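I got to the Bravanstead club rather damp and twenty minutes early, and Prasanna Majumder had me holding a cable before I'd got my coat off. "You're tall, can you just reach over and unhook that?" So that was my introduction to the robotics group at Sutby, which Prasanna has been running for two years now, mostly on biscuits as far as I could tell.

There are 12 students in it this term. They're building towards the Rarnenent, a stacking contest for school and college teams that comes up later in the spring, and the task sounds like something you'd set a toddler. You get wooden blocks on a table and a robot arm, and you make a tower. "Everyone laughs when I tell them," Prasanna said. "Then they have a go and they stop laughing after the first block!"

The arm has a name, by the way. It's called Zeng, and I asked three different people why and got three different answers, so I've given up on that one. I asked Prasanna what the hardest part was, expecting to hear about the programming, and got a long and very happy speech about fingers instead.

"The closing is where it all goes wrong. If you come in a tiny bit crooked, one finger touches first and the block swings round, and then you're holding it by a corner. Or you squeeze too hard and it pops out. We lost most of February to that – I was dreaming about it."
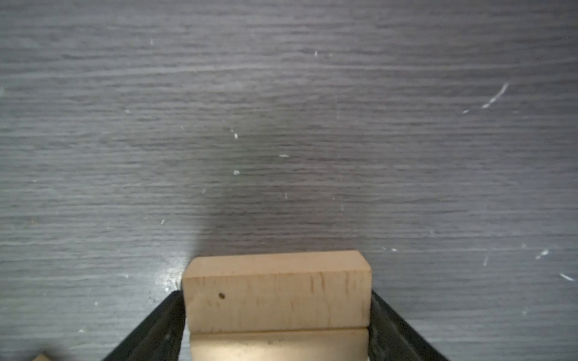 What sorted it out, Prasanna reckons, was slowing everything down. One of the second years suggested stopping just short of the block, checking the angle and only then closing up, and the whole group groaned because it makes each go so much longer. They tried it anyway. The tower record went up to seven that same evening and there was a lot of shouting (the badminton people next door came to see if someone was hurt).

I wondered how much of it is done by the students themselves. "Nearly all. I order the parts and I tell them when it's time to go home. They've logged 500 tries so far, good and bad, and they argue over the bad ones for ages. I used to step in. Now I put the kettle on."

Prasanna didn't come from robots at all, and taught woodwork for years before this. That's where the blocks come from too, offcuts from the old workshop, sanded down by hand. "They're not all quite the same size, and the students moan about it. I say well, that's wood for you."

I had a go before I left. I got one block on top of another, let go a bit early and knocked both of them over, and a girl called out "everyone does that" without looking up from her laptop. They meet again next week and I've been told to bring biscuits.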